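Minutes – shared kitchen users meeting
15 Apr 2022, Le Goff building, ground floor

Present: bakery, soup stall, jam makers, two from the lunch delivery side, building office. Apologies from the pickle people (market day).
Started late, door code had changed again. Office will send the new one round by text.

1. Last minutes
Agreed. One fix: the freezer shelf swap was between the bakery and the soup stall, not the jam makers.

2. Rent and money
Balance in the kitchen account is 2,140. Gas bill came in at 528, higher than last quarter. Soup stall asked if the big range is being left on low between shifts. Bakery says no, they switch off at the wall. Office to ask for a meter reading before the next bill so we can compare.
Deposit stays at 175 per business. Lunch delivery wanted it lowered for part-time users – talked about it for a while, no agreement. Back on the list for May.

3. Hood and fan
Areck came to look at the hood. Filters are OK but the fan belt is worn and they want to replace it. Quote is still to come. Until then run the fan on the lower setting only. Jam makers not happy, their room steams up badly on boiling days. They can prop the yard door if someone stays in the room.
Second quote? Office to try Jalik, who did the fan in the unit upstairs.

4. Booking sheet
Still getting double bookings on early mornings. Paper sheet and online sheet don't match. Agreed to drop the paper one from the start of May. Anyone who can't get into the online sheet, tell the office this week.
Four hours is the shortest slot. Bakery asked for shorter ones for packing only. Fine as long as the ovens stay off, mark it "packing" on the sheet.

5. Washing up and counters
The long one, as usual. Soup stall found pans soaking in the prep sink twice. Prep sink is for food, pot sink is for pots. Pots get washed and dried by whoever used them, before they hand over the key. Rack gets emptied at the end of every slot, no leaving things to drip for the next user. Lunch delivery asked about overnight drying, answer was no.
Counters: wipe, sanitize, leave to air dry. Cloths in the bin by the back door and not on the radiator. Bakery to print a new sign becuase the old one has gone soggy.

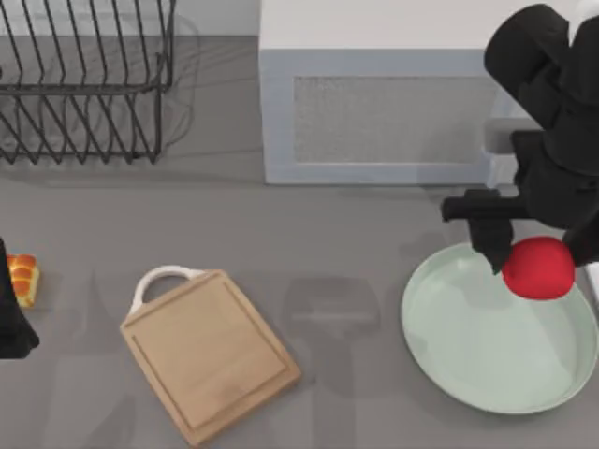
6. Storage
Dry store shelves to be re-labeled. Bottom shelf is kept free for deliveries. Monik drop off early and will leave sacks in the corridor if that shelf is full, and we had one split last time.
Open bags go in lidded tubs with the date on. Undated tubs get thrown out at the monthly clean. Jam makers want to keep more than 4 crates of jars on site – OK for now, look at it again after the summer fruit.

7. Inspection
Letter says any time from May on. Temperature logs for the walk-in have gaps in them. Whoever opens up writes the reading down, whoever locks up does the second one. Probe needs a new battery, office buying.
Allergen sheets: soup stall and bakery done, rest to hand in at the office.

8. Any other business
Light out in the yard, reported.
Someone is using the bakery's scale and putting it back set to ounces. Please stop.
Lost: one blue apron, a box of piping tips. Found: a set of car keys, now in the ofice drawer.

Next meeting in May, same room, date to go out by email. Pickle people to take the minutes.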